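Dorota Jabłońska
October 31, 2025

Right, wooden tables. I have now read 11 articles on how to look after one and I don't believe more than half of any of them. Thread, because I'm cross and the kettle's on.

First claim: "wood needs feeding." Does it? It's a dead tree. It isn't peckish. What people mean is that an oil finish wears off and you put more on. Fine. Say that, then.

Flodine want £26 for a tin of "nourishing table balm". I read the label twice in the shop. Oil, wax, orange scent. My dad used oil and wax as well and managed without the word nourishing.

Mahmoud Hajji bought it and swears his table looks deeper. Deeper than what? He did the whole top at once, so there's no plain bit left to compare it with. I've asked him to do half next time and he's gone quiet.

Second claim: pale wood "shows everything". I was told this by a salesman who then tried to sell me dark wood, on which I can see every crumb and every bit of dust from across the room. 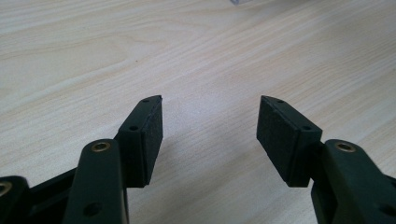 What I like in a pale top is the grain, those long curves and the odd big oval swirl. A busy grain hides a lot. A speck on it could be a crumb or could be part of the tree, and most visitors won't lean in to find out.

Third claim: never, ever use washing-up liquid. I've used a drop in warm water for years, wrung the cloth out hard, wiped with the grain and dried it after. Still waiting for the disaster.

Rok Trajkovski replied to my last thread to say I'm "stripping the surface". Could be. I asked how I'd tell and he sent me a link to a shop that sells surface.

Fourth: vinegar. The people who say vinegar for tables say vinegar for windows, kettles, drains and sore throats. I'm leaving that one.

White rings, though, I'll give them. A warm iron over a dry tea towel, a few seconds at a time, did shift one for me. It did nothing at all for the one next to it. Make of that what you like.

And coasters. Trultach do a set in felt that lets a cold glass sweat straight through to the table. Four of them, nicely boxed. They live in the drawer.

Several of you asking about the Sani wipes. Not tried them. The packet says "for all surfaces", and I get suspicious when a packet says all.

Plan is to oil one half in December and leave the other half alone. Will post both halves if I remember which was which.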